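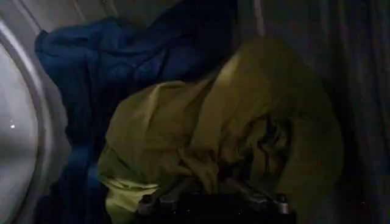 4.2 Frame Interval and Reviewer Judgments

Charging reviews that rest on surveillance video often use still frames pulled from a longer recording. We tested whether the interval between frames changes how reviewers judge an officer's time to respond. Case files came from the Nukstead and Prillside district offices and were closed before April. Each reviewer read the same written summary and then saw stills at one of two intervals.
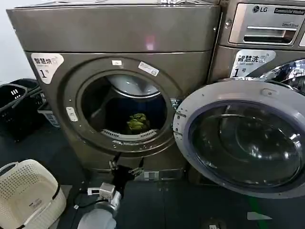
Figure 3. Front-loading unit with a numbered sticker on its front face.

Of the 300 judgments collected, 14 were dropped for missing confidence ratings. Reviewers given the longer interval placed the first movement of the hand later than those given the shorter one. Benítez coding rules were applied to all free-text answers, and two coders settled disagreements by discussion. Enhanced stills raised confidence but left agreement between reviewers unchanged. Engström (Arvid Engström, personal communication) reports the same pattern in grand jury transcripts. 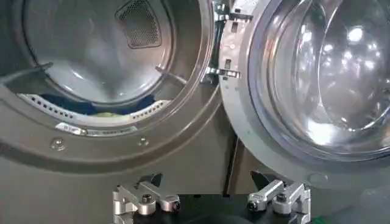 Figure 4. Drum opening with the door swung outward.

The effect held when the six files with audio were removed. It was weaker in files where the original frame rate was stated in the exhibit list. We did not test full-speed playback, and the Prondent archive does not record which exhibits were played for jurors.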